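Nolten Neighborhood Gardens
Progress report to the Abbasi Fund, 10 July 2020
Prepared by Shamim Gilani

The grant has now paid for 8 raised beds at the Trorko Street lot. All of them were filled by the end of May and are planted. The soil cost more than we budgeted – delivery was charged by the load – and we covered the difference by putting off the second rain barrel.

We have 54 households signed up, and roughly 90 percent of the plots have been tended every week. Three households gave up their plots after moving away. Those plots went to the next names on the waiting list.

Beans and summer squash are doing well. The lettuce bolted early and has been pulled. Rabbits got under the fence on the Clorka Avenue side, so we buried wire along that stretch.

Our main job for the next period is the fall planting plan. Each bed will be divided into squares, with one crop to a square, and new members have had trouble picturing the spacing from a written list. Blue tape on brown paper, as on the tabletop in the photo, makes a grid that is easy to read, and we would like to mark out the plan for each bed that way before seed is handed out. The squares need not be exact. Paper and tape will come out of the supplies line.
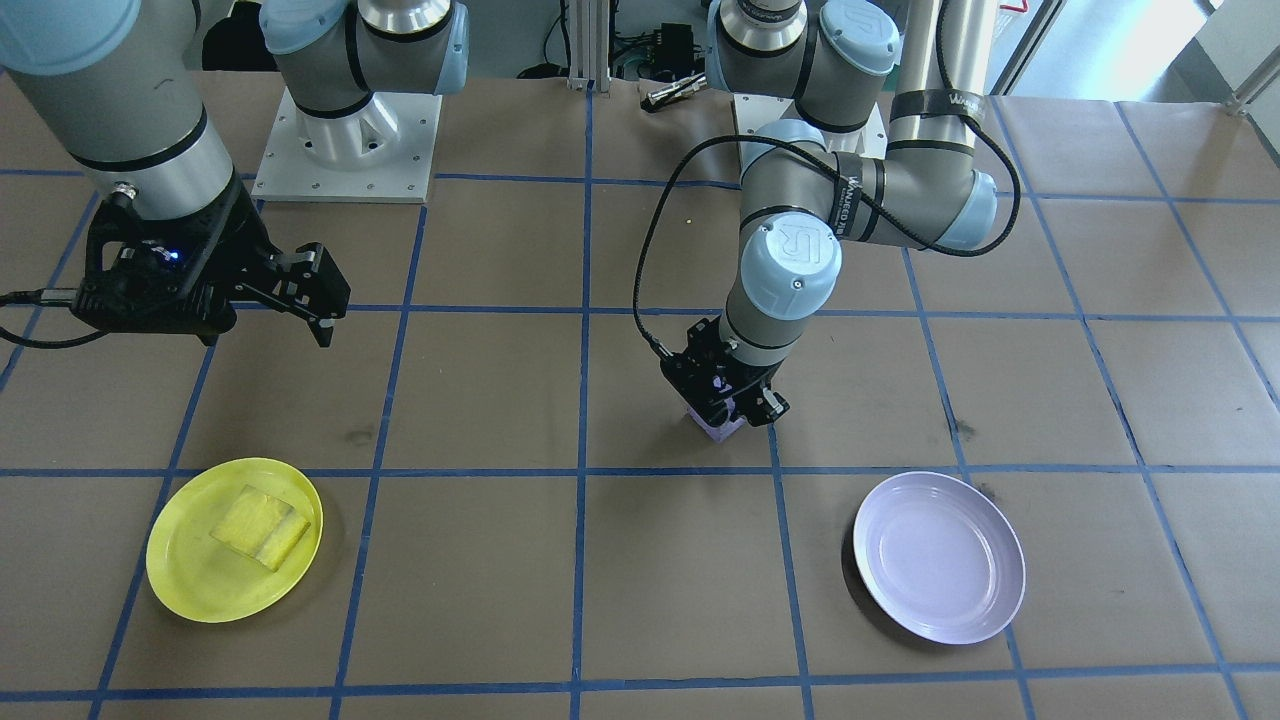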